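Skindumel wants 40 dollars for a jewelry tray

Skindumel, the homewares store in Villanueva, has started selling what it calls a "daily tray" for bracelets and hair ties. The price is 40 dollars. The store says shoppers with one by the door lose fewer small things, and it cites a survey of 400 customers. It would not say who ran the survey or what was asked.

A shallow tray does keep a few beaded bracelets in sight. So does a saucer.

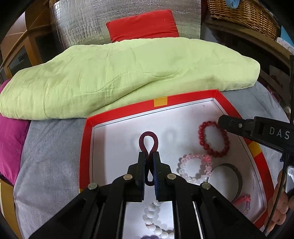 Kelly Bezerra wrote in to say that hers was full within 10 days and the hair ties still ended up in the bathroom, so she doubts the tray changes much for anyone who drops things wherever they take them off.

Skindumel plans to make 3,000 more by June. Asked whether buyers can return a tray that doesn't help, the store said returns are for damaged goods only.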